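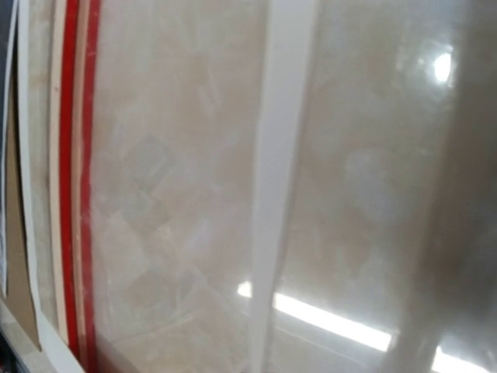
November
Posted by the author

I rewrote our handling rules for the two-arm cell last month. The old ones were a single printed page taped up by the door, and most of that page was about what people should do. Keep your hands out, know where the stop button is, don't reset a fault you haven't read. All fine, and all still in there. What it lacked was anything about the objects, and the objects are where we lose time.

The new version has 8 rules. I won't list them all because a few only make sense if you work at Drulemside, but the ones below should carry over to any small bench setup.

Rule one is that every item gets a sheet before it gets a run. The sheet says what the item is, which side goes up, where the arms may grip it, and where they may not. We had 103 items on the shelf when I started and no sheets at all. People carried it in their heads, and two people would carry it differently. One operator always gripped lids at the rim and another always went for the knob, and then we'd wonder why the same task looked like two tasks in the logs.

Clear plastic gets its own line on the sheet. The wrist camera looks through it and picks up the table pattern behind, and any light overhead comes back as a bright bar or a spot. You can't plan a grip on an edge you only half see. So the rule says to check the wrist view by eye at the start position and again at the closest point of approach. If you can't point to the edge on the monitor, neither of those positions is approved. Scuffs don't count as a fault on their own. I had a long argument about this and lost, then changed my mind a week later. Scuffed plastic is what people have at home.

Next is the start state. We write it down in words, one line, and the operator reads it before pressing go. "Backing up, long side front to back" is a good start state. "Frame on table" is not. It takes a few seconds and it has caught more mistakes than any of the software checks I put in over the summer.

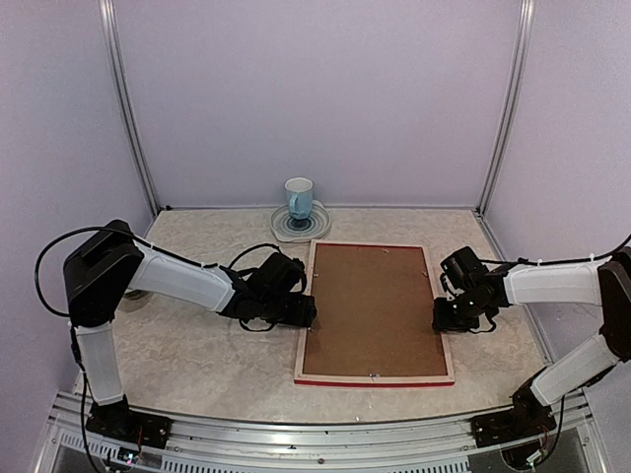
Spacing between the arms is the rule I get asked about most. Ours is that both grippers must have a clear approach from their own side, and neither one crosses the middle of the item unless the sheet says so. A picture frame is a good case for it. With the brown backing facing up and one gripper waiting off each long side, each arm has its own half to deal with. The small metal tabs go around the whole perimeter, so the sheet also has to say who takes the ones along the top and bottom edges. If it doesn't, both arms end up wanting the same corner. We use a written split now, left or right, and the split stays the same for every run in a batch.

Then there is the matter of other things on the table. The first draft said the table must hold only the task item. I took that out. The Cunano guide we started from allows other objects as long as they are outside the reach of the planned motion, and I think that's right. A mug and saucer back near the wall are fine by us. They go on the sheet as background and they stay put for the batch. If somebody moves one, that's a new batch – no exceptions, even if it's nearly lunch.

Cables come last. Every cable on an arm gets tied, and then the arm gets driven slowly to its farthest position with someone watching the slack. Do it again after any wrist swap. Alletti asks for this once a quarter, and I think that's too rare.

We have logged 285 runs under the new rules. Stops for a bad start state have dropped, stops for clear plastic have stayed where they were. I want to try a different light position before I touch that rule again. The sheet template still needs a box for which hand the split starts on, and I'll add that when I print the next stack.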